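Home Stories Poems Authors Submit Contact

THE PAPER BOARD

The Go club in Hekville closed in March, and Edgars Kivi received the board in the mail. He had expected the heavy one, with the legs. What came was a flat package, and in it a sheet of paper folded across the middle.

He put the sheet on the long piece of wood and pressed the fold with his palm. It went down, and then slowly it came up again. He tried one more time and left it. The wood was glossy and already had a crack in it, and the lines of the paper looked very straight on top of such a grain.

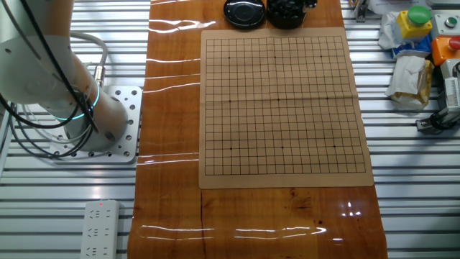 For 22 years he had played against Gordon Bergeron by letter. They had met only once, on the night train to Zuria, when they were both young and both had the wrong ticket. They played on a magnetic set until the conductor sent Gordon to another car. After this they wrote. One letter, one move. Sometimes there was also news in the letter, a wedding or a bad tooth, but the move was always written first, at the top, as other people write the name of the town.

In the package from the club there was a short note in Gordon's hand. It said: "They sold the good board to a dentist in Bultby. I saved this one. You start."

Edgars did not start. He made tea. He turned the sheet a little to the left, so that he could see it from his chair, and then he was not sure if he liked it so. To have the black stones was an honor, and Gordon had never before given it to him without a fight. There was something in this that he did not like.

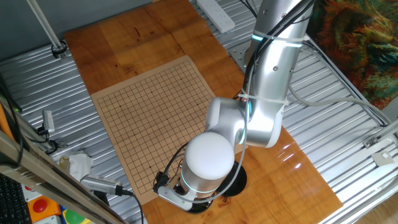 THE SECOND EVENING

He took out the old letters, which he kept in a box from Sachdeva tea. The box still smelled of it. He read 11 of them standing up, and then he sat down and read the rest.

In the last ones the handwriting had become bigger. He had seen it before, of course, but he had thought that Gordon bought a new pen. Now he saw that the lines went down at the end, all of them, like a road going to the sea. He looked from the letters to the board. All the points were free. A man could sit a whole night before such a thing and not be bored.
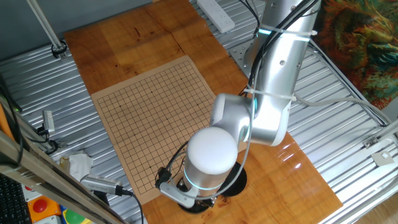
The paper board, before the first move.

At five in the morning he went to the telephone. In all those years they had never used it. He had the number from a letter, written very small under a move in the corner, and he had never asked why it was there.

It rang for a long time. He looked at the black stones while he waited. He had decided on the upper right corner, as a polite person does, but with the telephone at his ear he began to think about the center.

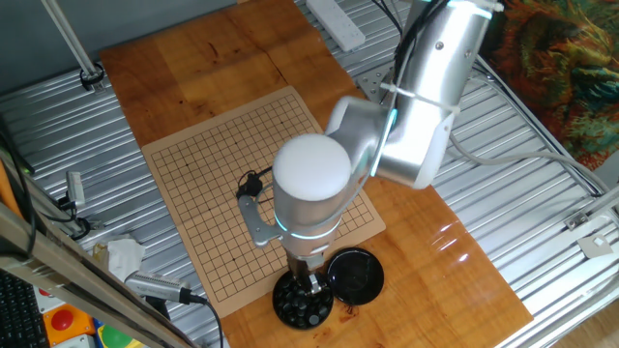 Gordon said that it was too early for a civilized person, and was it the corner or not, because he had been sitting with a pencil for four days. His voice was older than his letters.

"I have not decided," said Edgars.

"Then decide. My eyes are bad now. You will have to say it to me."

Edgars put his finger on the paper, and counted the lines in a low voice, and told him.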